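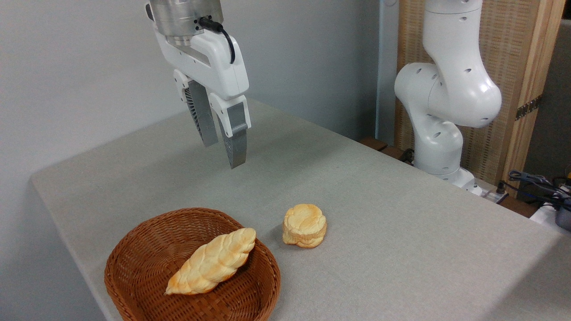
Figure 4. The bread task on the Dornero cell. The gripper is open above the table, with the braided loaf in the basket and the round roll on the fabric. The second arm is at the far right rear.

5.3 Failure on the bread task

The bread task asks the arm to pick up the roll and set it down in the wicker basket beside the loaf. It was the last of the six tasks to be added and the only one that led to a protective stop on the Dornero cell. We report the fault in some detail as it was not picked up by any of the checks described in Section 3.

The policy was trained on the Irow demonstrations and run without changes. During the June trials the arm stopped in three separate episodes, each time during the downward move to the roll. In all three the fingers closed too early, the closed tips met the top of the roll, and the arm kept pushing down until the force limit on the wrist was reached. The roll was flattened on one side and the fabric under it was dragged out of place. The arm did not retreat on its own and had to be backed off by hand.

Our first guess was a poor height estimate from the camera, given the pale sides of the roll and the light gray cloth. We swapped the cloth for a dark one and the fault came back in the next session. Replaying the logs through the Kang controller pointed to a different cause. The gripper command and the arm command travel on separate channels, and after a dropped message the gripper channel resent its last stored value. In a fresh episode that value was left over from the previous grasp, so the fingers were told to close while the arm was still on its way down.

The same dropped messages were present in the logs of the other tasks. They did no visible harm there, as those objects are rigid and narrow enough that a closed gripper usually slid past them and the episode was scored as an ordinary miss. We have rescored those episodes and the corrected numbers are in Table 5.

Two changes were made. The stored gripper value is now cleared at the start of every episode, and the Herkus safety layer holds the arm still if the measured finger opening differs from the commanded one during a descent. We also lowered the wrist force limit for all food items. With these changes in place the early closing did not recur, although the arm now pauses more often and four episodes ran past the time limit.

One matter is still open. The safety layer watches only the arm that is carrying out the task. The second arm stays parked during the bread task, and its behaviour after a dropped message was not tested. We would not run both arms over a shared table on this software until that has been done.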